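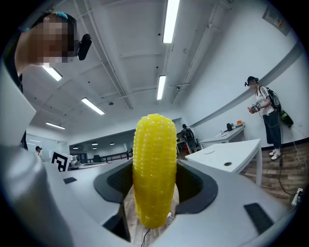

**Baltasar Cabello**
*Advogado de família e autor da coluna «Papéis em Casa»*

Passo os dias a pedir documentos às pessoas e as noites a procurar os meus na gaveta dos talheres, por isso estas dicas servem-me tanto a mim como a vocês!

## A pasta da cozinha

Comprem uma pasta de argolas com 30 bolsas transparentes e ponham-na numa prateleira alta, longe do fogão (a minha primeira apanhou vapor de panela e as folhas colaram todas). À frente ficam as certidões de nascimento e de casamento, depois o contrato da casa, e no fim tudo o que diga respeito aos miúdos – boletins de vacinas, matrículas, autorizações de viagem.

Escrevam as etiquetas a lápis. Uma separação ou uma mudança de escola baralha a ordem toda, e com caneta acaba-se a riscar.

## Recibos de despesas partilhadas

Quem divide despesas dos filhos com o outro progenitor sabe como isto azeda. Eu uso um frasco de vidro na bancada: chega o recibo da farmácia, vai para o frasco. Ao domingo fotografo tudo e anoto o valor numa folha. O papel térmico apaga-se depressa, já vi mais de 600 euros em recibos completamente brancos!

## O que não vai para o frigorífico

Acordos de guarda presos com íman, não. As visitas leem, as crianças também. Lá fica só o calendário, com 2 cores, uma para cada casa. Em julho, com as férias, faço uma folha à parte e colo-a por dentro da porta da despensa.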